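Frequently Asked Questions - Planning and Budgeting for a Two-Arm Robot

Brelamex Equipment Advice
Updated November 11, 2021

We receive many questions from small workshops, colleges and service companies who want to buy their first two-arm robot. We collected the answers on one page. If your question is missing, please write to us through the contact form and we will try to add it.

Do I need to know the exact task before I ask for a quote?

You should know it quite well. Please write down which objects the robot must handle, how heavy is the heaviest one, and how high is the table or shelf. With this a supplier can say if the arms reach far enough. Without it you will receive a price for the largest model, and you may pay for reach which you never use.

What is normally included in the price?

It depends on the supplier, so ask for a list. In most quotes we see the two arms, the body, one pair of standard grippers and the controller. The base, the spare fingers, the transport and the training of your staff are often separate lines. In the last Drusamero quote that we checked for a customer, the transport case was $568 and it was mentioned only in the notes on the last page.

Should I buy or lease?

If you are sure that the robot will work in the same place for several years, buying is usually cheaper. If you only want to find out whether it is useful, we recommend a lease with the right to buy later. Please check who pays for repairs during the lease. With Skomine the lease covers the arms but the grippers are considered a wearing part.

How much should I put aside for grippers and fingers?

More than you think. Fingers with ridges hold well, but the ridges become smooth with time, and then the grip is weaker. A replacement set from Okafor costs $177 at the moment. We advise our customers to keep one complete set in the cupboard for each arm, and to write the date of every change in the service book.

Do I have to renovate the room?

Usually no. A flat floor is important, and also a clear path from the door to the working area. Measure the door opening with the door fully open, because the door itself takes some centimetres. We had one customer whose robot stayed two nights in the hallway for this reason.

Is a simulator worth the money?

In our opinion yes, and it should be bought before the robot. A licence for one seat is $400 per year at Brelamex, and it can be used while you are still waiting for delivery. Your operators can practise reaching and grasping, and they can see early if the arms come too near to each other or to the furniture.

Do not build only an empty test room. Put in the kind of things that your robot will meet in reality: cloth, books, pieces of wood, plants, furniture. Soft things like fabric are the most difficult to simulate, and the result will not be exactly the same as with the real material. Ask the supplier to show you a scene with cloth before you pay.

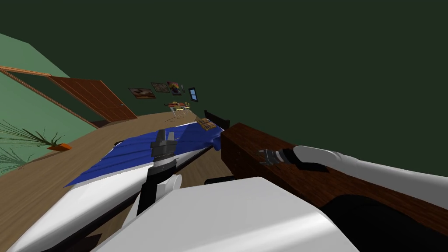

You should also plan working hours for this. Somebody has to prepare the rooms and the objects, try the tasks and note what went wrong. In a small company it is often the same person who will later look after the robot, and it is fair to reduce their other duties during this time. If the viewing angle in the simulator is uncomfortable for your operators, tell the supplier - it is normally a setting and not an extra cost.

Can the simulator programs be used on the real robot?

Partly. Movements in free space transfer well. Everything with contact, for example taking hold of a heavy block, must be adjusted again on the real machine. Reserve enough days for it in your plan.

Which yearly costs are often forgotten?

The software renewal, the inspection visit and the insurance. Our inspection visit costs $500, travel not included. For insurance please call your own insurer early, as some of them want the serial number before they give a price.

Can you look at a quote which I got from another supplier?

Yes, gladly. Please remove your bank details and send the file as a PDF. The first review is free of charge.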